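Zernum Early Years Activity Table: Equipment Review

Published by the Resources Panel, Prarkska Nursery and Pre-School
December 31, 2023

Summary of findings

The Zernum activity table is a low, rectangular table sold for group work with children between the ages of two and five. It was reviewed over the autumn term in our pre-school room, where it replaced an older table that had become unsteady. The panel considers it a sound purchase for settings that have enough floor space, with some reservations about the height adjustment and the storage trays.

Background to the review

Prarkska Nursery and Pre-School reviews all larger items of furniture before they are ordered for more than one room. A single table was bought through our usual supplier, Tinico, at the full list price. Neither the manufacturer nor the supplier was asked to contribute to this review, and neither has seen it before publication.

The table was used daily for drawing, dough, threading, construction play and small-group story sessions. It was also used at snack time on days when the dining area was needed for other purposes. Staff in the pre-school room kept written notes, and parents who attended our stay-and-play mornings were invited to comment.

Delivery and assembly

The table arrived in two cartons. The written instructions are clear, although the diagrams are printed rather small. Two members of staff put the table together before the children arrived and found that the legs were easier to fit with the top laid face down on a blanket. All the fixings were present. The tool supplied is adequate for the first assembly, but settings that expect to change the height regularly would do well to keep a better one to hand.

Use with children

The table seats six children comfortably. Eight can be accommodated for a story or a short activity, but at that number elbows begin to meet and younger children may become unsettled. The rounded corners were welcomed by staff, and the legs are set far enough in from the ends for a chair to be drawn up without difficulty.

There are 3 height settings. The lowest suited our two-year-olds and allowed them to stand at the table as well as sit. The middle setting was right for most of the three- and four-year-olds. The highest was of limited use to us, and we expect that it is intended for reception classes. Changing from one setting to another requires the table to be turned over, and this cannot be done safely while children are in the room. Settings with mixed age groups should therefore choose one height and keep to it.

Staff reported that children stayed longer at activities when the table was placed near a window and away from the main route through the room. We cannot attribute this to the table itself, but the point may be helpful to others who are planning a layout.
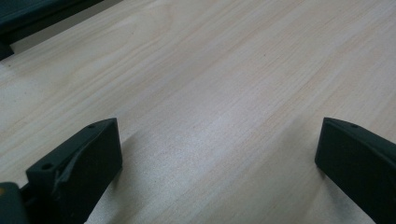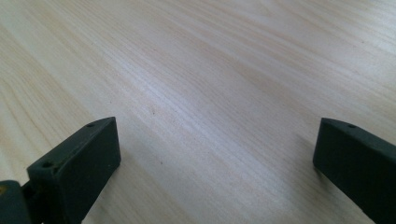 Pale wood-grain surface, both views.

Cleaning and wear

The top was wiped after each session with warm water and a mild detergent, and with our normal sanitising spray before food. Washable paint and glue came away easily when dealt with the same day. Wax crayon needed more effort. A purple felt-tip mark made in the first week is still faintly present, and the room leader has asked that it be recorded.

No chips or lifting were found along the edges at the end of term. The feet have collected some grit and should be checked from time to time, particularly on hard floors. One foot cover worked loose in the fifth week and was pressed back into place. It has not moved again.

Storage trays

The shallow trays that slide beneath the top are sold separately. We tried a pair and found them useful for paper and card, but too shallow for dough tools or larger blocks. They have no stop at the back, so that a tray pushed from one side may come out at the other. Several children discovered this quickly and regarded it as a game. We have since removed the trays and returned to our existing shelving.

Comparison with other tables

The panel also looked at the Mousavi nesting table, which is in use in our toddler room. The Mousavi is lighter and can be put away when floor space is needed for movement or music. It is less steady under vigorous play, and its top shows scratches sooner. For a room in which the table will remain in one place, we prefer the Zernum. For a hall or shared space that must be cleared each afternoon, the Mousavi remains the better choice.

Comments from families

Comments were generally favourable. Several parents remarked that the table gave their child room to spread out a piece of work without disturbing a neighbour. One family asked whether the table could be made available at a height suitable for a child who uses a supportive chair. At the middle setting the chair in question fitted beneath the top, although the armrests did not. Settings making similar arrangements should measure before ordering and seek the advice of their own inclusion lead.

Points to consider before purchase

The table is heavy, and two adults are needed to move it.
Allow space for chairs on all sides, and for an adult to pass behind them.
Decide on a height before assembly.
The trays are optional and, in our view, may be left out.
Replacement foot covers are available from Tinico on request.

Recommendation

The panel recommends the Zernum activity table for pre-school rooms with a settled layout. Two further tables will be ordered in January for the rooms at the garden end of the building, without trays. The table already in use will stay in the pre-school room at its middle setting.

Families who would like to see the table are welcome to do so at any of our open mornings. Enquiries about this review may be left at the nursery office during term time.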